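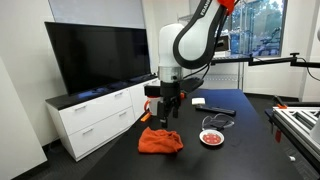 Fig. 1. Franka arm over the cloth, fingers down.

Week 6 notes: the Talitz gripper kit

OK, so today we go through the kit Talitz sells for tabletop work, and I'll tell you what I'd pay for and what I'd skip! The basic box is $700, the full one (extra fingers, plus the Zarker software) is $1,120. Jarrah Fairweather thinks the full one is worth it. I don't, at least for cloth – soft things fold any way they like, and fancier fingers won't fix a bad grasp point.

For your write-up, pick one object and tell me where you'd grab it and why. Some 300 words is plenty. Send it to Napaporn Prasertsri by 10/24/26.

Shares: 4 | Comments: 2
© Plotetbridge Robotics Course | Contact | Back to top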